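Home | Reports | Members | Archive | Contact

Visit to the Medve packing plant, Zuledcombe
Mon 31 October

Norbert Šimek met our group at the gate and took us straight to the filling hall. Line 2 was running 90 g cartons. The older line was stopped for a belt change.

Net weight is checked twice: once in motion after the sealer, and again on a static bench scale, where samples are pulled by hand and logged. Underweight cartons go back to the hopper. The in-motion unit handles up to 326 cartons per run before it is zeroed. Graciela Carrasco asked about drift in cold weather; Šimek said the hall temperature is logged, but no correction is applied. 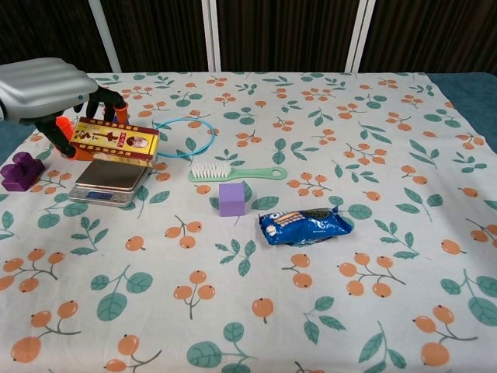

Boxed goods and a digital kitchen scale.

The store at the rear was built in September and has 291 pallet positions. We left by the loading dock.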